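Clive Heywood on the small stage

March 2, 2022

I went to see Clive Heywood in Kaimal last Thursday. Most people my age remember him as the doctor on the old hospital series, and I did too when I bought the ticket. He left television years ago and has worked in small theaters ever since.

The play is a two-hander about a retired ship's pilot and his daughter. It runs 9 scenes without an intermission. Heywood is on stage for all of them. He talks more quietly than he did on TV, and from the back rows I missed a few words in the first scene. After that he either got louder or I got used to it.

The theater has 214 seats and most were taken. Row F has better legroom than the rows in front of it, if you are tall.

The earlier films

I spent the weekend going back through what I could find. Wurura is the one to start with. He plays a surveyor who stops answering letters, and he has maybe 300 words of dialogue in the whole picture. Sultus is weaker. The script gives him a long speech in the last act that belongs in a different movie, and he rushes it.

I still haven't found a decent copy of Tanelico. The one I watched in November had the sound out of step with the picture, and I gave up after 54 minutes. If anyone has a disc they would lend, write to me. I was at the kitchen stage of my evening by then anyway and went to make tea. 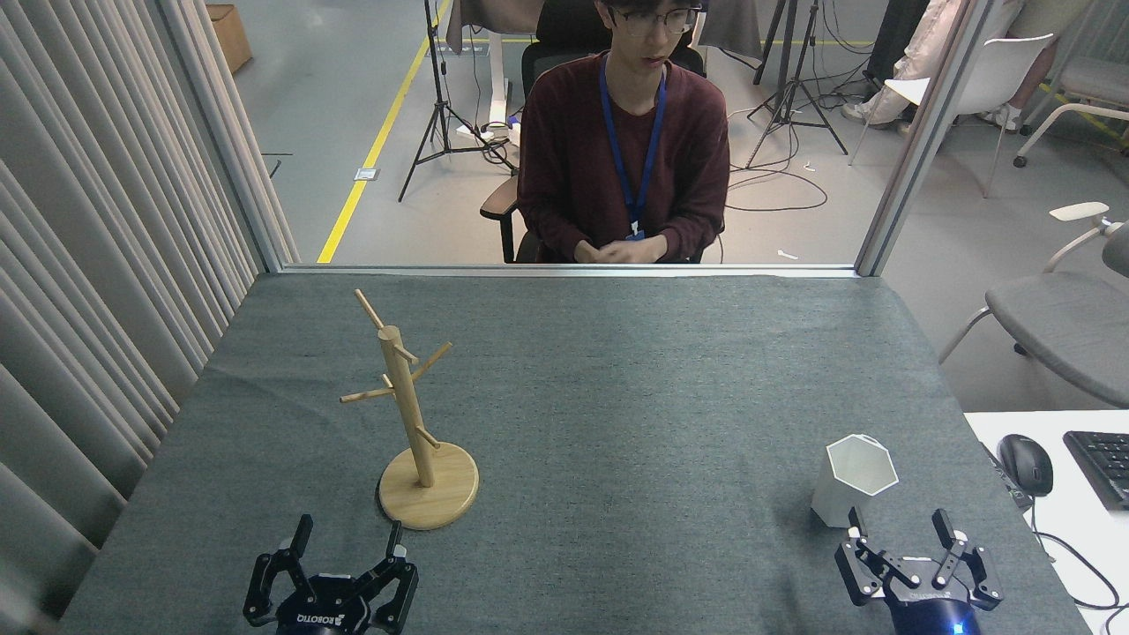
What's next

The play moves on at the end of the month and I don't know yet who takes over the daughter's part. I have a ticket for the last Saturday matinee and will post again after that.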